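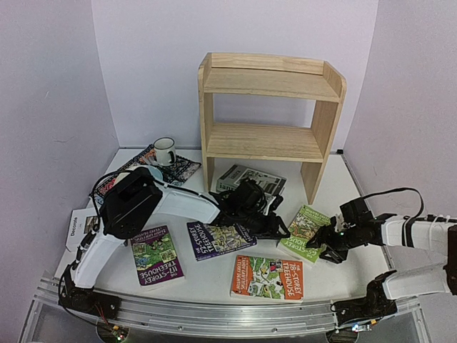 Sigrún Þorgeirsson said the ferry had never stopped at Greltevness in winter, and that anyone who claimed otherwise was thinking of the mail boat. She said it in a low voice with her coat still on, and then she asked if the soup was any good.

Eusebio Sarmiento told her it was fine. He had come over in June to fix the foghorn and had stayed on after the job was finished. Now it was February and he ate at the inn most evenings. He had been telling the cook that his grandfather once came ashore here off the ferry, in January, with a trunk and a bad leg.

"The mail boat carried people too," he said.

"It carried two at a time, and they sat on the sacks."

"Then he sat on the sacks."

She took off her coat and hung it over the chair across from him. The cook brought her a bowl without being told. Outside the wind was coming from the north and the sign over the door knocked against its bracket.

"What was his name?" she asked.

"Llorente. My mother's father."

Sigrún ate for a while. She had run the harbor office until they closed it, and when they closed it she had taken the ledgers home so they wouldn't go to the dump. They were in her back bedroom, stacked along the wall under the window. She had never read them straight through. Sometimes she looked up a storm.

"There was a Llorente who owed for a trunk," she said.

Eusebio put down his spoon.

"Storage. He left it in the shed and said he'd send for it. It's carried forward from one book to the next. I remember because the clerk kept spelling it differently."

"How much did he owe?"

"I don't know. It couldn't have been much. The shed was cheap."

They walked up to her house after supper. The road was iced along the left side, so they kept to the right, one behind the other. She had left the kitchen light on. The back bedroom was cold and smelled of old paper, and she gave him a blanket to put around his shoulders while she pulled out the books.

It took over 8 tries to find the right one. The entry was halfway down a page, between a delivery of salt and a broken window. Lorente, one trunk, shed, unpaid. The next book had him as Yorente. In the one after that he was Florent, and someone had written beside the name, in pencil, asked again, no answer.

"He went to the mainland," Eusebio said. "He worked at the cannery there. He told us he'd lost the trunk in the water."

"Maybe he thought so."

"No. He'd have known he left it in a shed."

She turned more pages. The last mention was in a thin green book with a water stain across the cover. The shed had been cleared and the contents sold to pay what was owed. One trunk, it said, clothing, tools, a fiddle without strings. The buyer was T. Þorgeirsson.

Sigrún read it twice. Then she closed the book on her finger.

"That's my father," she said.

"Did he play?"

"Badly. He played in the kitchen until my mother sent him out to the barn." She sat down on the bed. "He told us it came from his uncle."

Neither of them spoke for a minute. A door was banging somewhere down the hill, and then someone shut it.

"Do you still have it?" Eusebio asked.

"My brother took it when he moved. He had it on a wall. I could write to him."

"You don't have to do that."

"I know I don't."

She found a pen in the kitchen drawer and wrote the letter at the table while he heated water for coffee. It was a short letter. She put the page number from the ledger in it, in case her brother wanted to argue. At the bottom she asked about his knees and whether the roof had held.

Eusebio drank his coffee standing up. He asked her what she thought the storage had come to, with all those years on it.

"It was paid," she said. "My father paid it."

She folded the letter and looked for an envelope. There weren't any, so she put it in her coat pocket and said she would buy one in the morning.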